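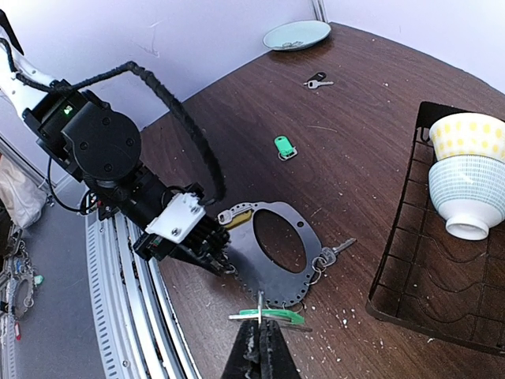
Llave con etiqueta de plástico verde translúcido.

Inicio Archivo Hilos Suscripción Ayuda

Listas > Gatholm > Explotación > Control de llaves

Asunto: Re: numeración de etiquetas y migración desde Bimside

En noviembre se escribió en la lista:

> Tenemos el cuadro de llaves exportado de Bimside y no coincide con
> lo que hay en los armarios. El código de la etiqueta lleva el número
> de puerta, y tras la reforma de Xavier las puertas se renumeraron.
> ¿Reetiquetamos todo o mantenemos una tabla de equivalencias?
> Son 4.000 registros en el export.

Contesto por partes.

El número de puerta no debería figurar en la etiqueta. Si la llave se pierde, quien la encuentre sabe dónde probarla, y si la puerta cambia de número, la etiqueta miente. En Prutoditz usamos un código opaco de cinco caracteres: dos letras de serie y tres cifras. La relación entre código y cilindro vive solo en la base de datos.

La tabla de equivalencias funciona a corto plazo, pero hay que consultarla en cada entrega y en cada devolución. Con dos renumeraciones seguidas deja de ser fiable -- en Xavier ya va por la segunda.
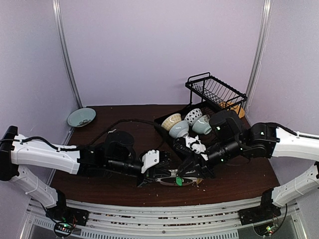

Mesa común: plato y escurridor de alambre negro, al fondo.

Sobre el export: antes de tocar nada, separad cilindros y copias. Bimside los mezcla en la misma tabla y cada copia aparece como un registro independiente. En nuestro caso, 3.000 filas eran copias de cilindros ya dados de alta. Los campos que conviene conservar son el fabricante, el perfil, el nivel dentro del plan de amaestramiento y la fecha de la última entrega. El campo "observaciones" se puede archivar aparte, en texto plano.

El color de la etiqueta lo dejamos libre. Codificar la zona por color obliga a mantener existencias de todos los colores y falla en cuanto alguien repone con lo que tiene a mano.

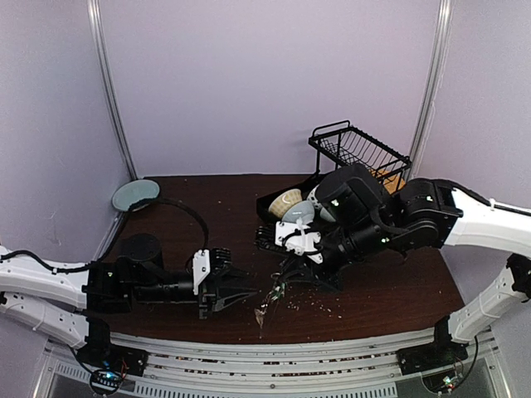 Queda el asunto de las devoluciones parciales. Si un juego sale con cinco llaves y vuelve con cuatro, el registro del juego debe quedar abierto; cerrarlo y abrir una incidencia nueva rompe la trazabilidad. El importador de Bimside no contempla ese estado, así que hay que añadirlo a mano como valor adicional en la columna de situación.

Para la impresión, tipo de palo seco y sin la letra O ni la I en la serie. El rotulador permanente se borra con el roce de la anilla; nosotros grabamos el código en el cuerpo de la etiqueta.

Puedo enviar el script que separa las copias a quien lo pida. Lee CSV con punto y coma y espera la codificación en UTF-8 -- el export de Bimside sale en Latin-1, convertidlo antes.

Un saludo,
Explotación, Prutoditz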